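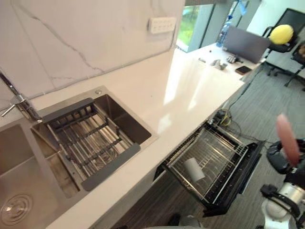 Jornada de puertas abiertas en Doncombe, 7 de noviembre de 2019

La sede de Drerar en Doncombe abre al público dos veces al año, en julio y en otoño. Fui a la segunda convocatoria con un grupo de la asociación de reformas, en el turno de la mañana. La entrada es libre, pero hay que apuntarse antes porque los grupos son de 20 personas como máximo. El nuestro iba completo.

El recorrido empieza en el almacén de piedra, sigue por el taller de corte y termina en la cocina de pruebas, que era lo que a mí me interesaba. Del almacén cuento poco: tableros de pie en caballetes, numerados con tiza, y una grúa puente que no se movió mientras estuvimos allí. En el taller nos dieron tapones para los oídos y vimos cortar un hueco de fregadero. El operario tardó menos de lo que yo esperaba, aunque el pulido de los cantos se hace aparte y esa parte no se enseña.

A la cocina se llega por un pasillo con muestras colgadas. Nos recibió Yaqin Zhong, que lleva la sección de zonas de agua. Explicó que la habitación se usa a diario y que por eso no la arreglan para las visitas. La encimera es blanca y el frente de la pared es de mármol blanco con veta gris fina. La misma sala sirve de oficina: pasada la encimera hay moqueta gris, sillas negras y una mesa blanca junto a la ventana, con un portátil y cables.

El fregadero es doble, de acero inoxidable, con un seno mayor que el otro. Sobre el pequeño va una rejilla escurridora de varillas, de las que se enrollan. Me interesaba verla porque en casa tengo la duda de si merece la pena quitar el escurridor de encima de la mesa. Zhong recomienda medir el seno por el borde exterior antes de comprarla y dejar un dedo de apoyo a cada lado.

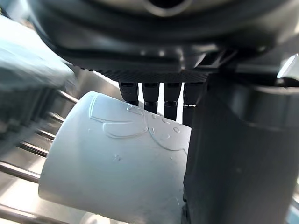
Para hablar del menaje dedicaron un rato largo a las tazas. La recomendación de la casa es no apilarlas nunca en la rejilla y dejar sitio entre una y otra. Una señora del grupo preguntó por las tazas con base cóncava, que guardan un charco de agua cuando se ponen boca abajo en el lavavajillas. La respuesta fue inclinarlas un poco, apoyadas en la púa de al lado. Yo lo hago desde hace tiempo y funciona.

El lavavajillas es de cajón y va debajo de la encimera, a la derecha del fregadero. Al abrirlo, el cesto queda a una altura cómoda para cargarlo sin agacharse mucho. El inconveniente es la capacidad, que se queda corta para una familia. En Drerar lo aconsejan para dos personas o como segundo aparato. El precio que nos dieron, con instalación, fue de 2000 euros, y me pareció alto.

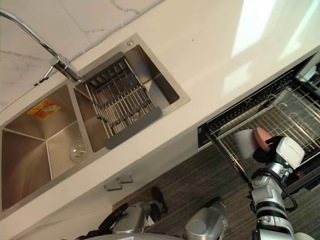

Pregunté por la junta entre la encimera y el frente, que en mi cocina se ennegreció al segundo invierno. Según Zhong, el sellador hay que revisarlo cada año y no conviene poner una capa nueva encima de la vieja. Ellos usan uno de la marca Prundotberg, que venden en la tienda de la entrada. Para el acero, agua, jabón neutro y un paño, siempre en el sentido del cepillado. Desaconsejan los estropajos metálicos.

También se habló del grifo. El de esta cocina es cromado, de caño alto y curvo, con una palanca corta en el lateral. Con un caño así, un seno poco profundo salpica, y por eso insisten en elegir las dos piezas a la vez. Un señor que venía de Cai contó que él lo había hecho al revés y que acabó cambiando el grifo.

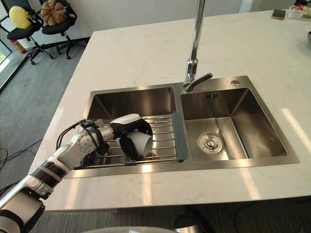
El fregadero de dos senos, con la rejilla escurridora a la izquierda y un vaso blanco de papel sobre ella.

Antes de salir dejan 30 minutos para preguntas y para pasar por la tienda. Las rejillas cuestan 89 euros en la medida grande; no compré ninguna porque no llevaba apuntado el ancho de mi fregadero. Sí me llevé el sellador y una muestra de piedra blanca.

Datos prácticos: se aparca en la calle de atrás, la visita se hace de pie y hay un escalón entre el taller y el pasillo. Las inscripciones para julio se abren en primavera, en el mostrador o por teléfono. No hay cafetería en el edificio. La más cercana está frente a la parada del autobús y cierra a las tres.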